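About Stirnside

Stirnside School of Household and Hospitality Studies is an independent, nonprofit school in Jernedport. The School offers day and evening instruction to adults who intend to work in hotels, residential homes, school dining halls and similar settings. It also admits students who wish to study for their own purposes.

The School was established by Bushra Memon in two rented classrooms above the former Kazmi drapery store. It moved to its present building on the harbor road when the lease ended, and the original sign from the store hangs in the entrance hall.

Programs

The certificate program lasts 72 weeks and is divided into 5 terms. Subjects include menu planning, food safety, linen care, front desk practice, bookkeeping and workplace law. Students complete a placement with an approved employer in the final term. Evening classes follow a shorter schedule and do not lead to a certificate.

Applications for the certificate program open each February. A high school diploma is preferred but not required. Applicants whose first language is not English may ask to be interviewed with an interpreter present.

Governance and Staff

The School is governed by a board chaired by Asif Zaidi. Rukhsana Qureshi serves as Principal, and Yolanda Collado is Dean of Students. Danish Kakakhel directs placements and is the first point of contact for employers.

The current statement of purpose was adopted by the board on December 19, 2023. Printed copies are available from the front office.

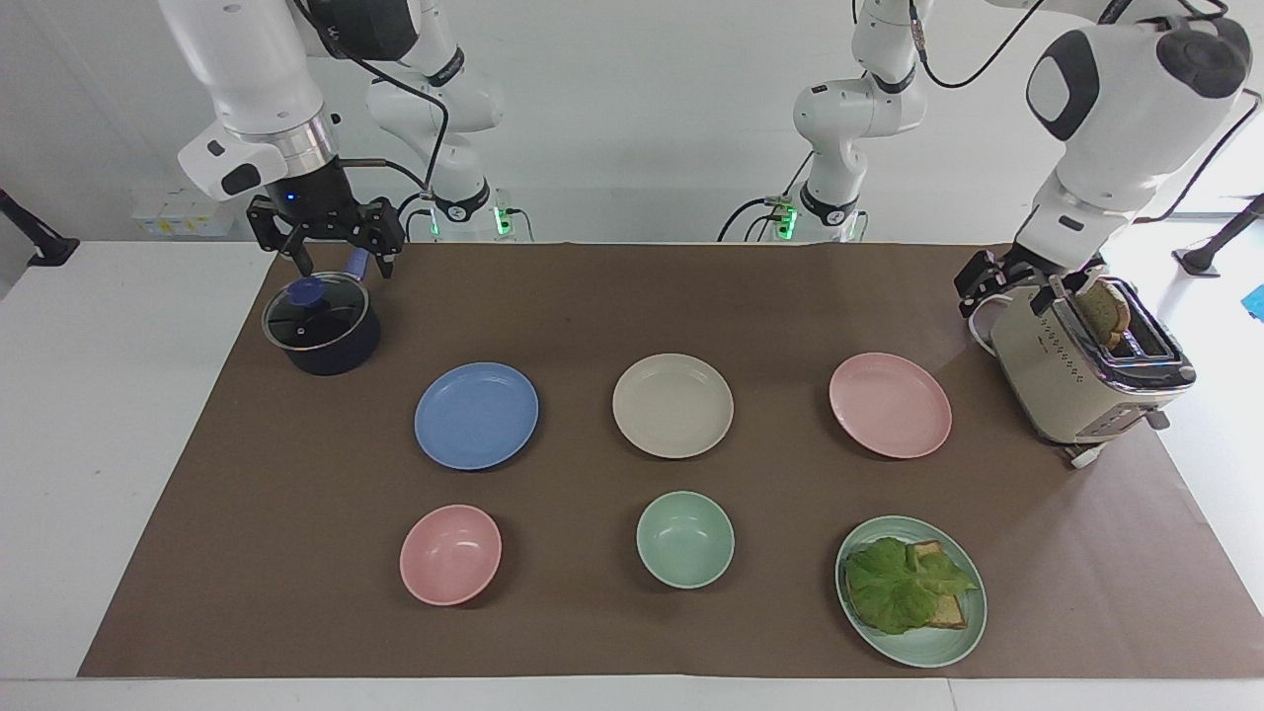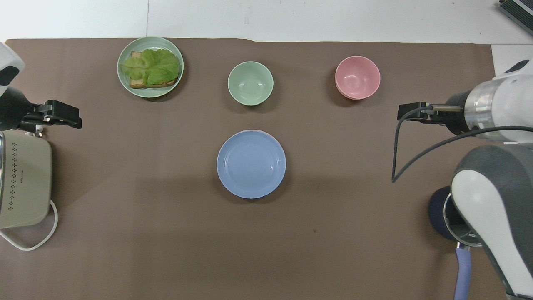
Fees and Support

Tuition is billed by term. The Prukska Fund, named for an early benefactor of the School, makes grants of up to $500 toward books, uniforms and travel. Grants are awarded on the basis of need and are not repaid. Students may apply once in each term through the Dean's office, and all requests are held in confidence.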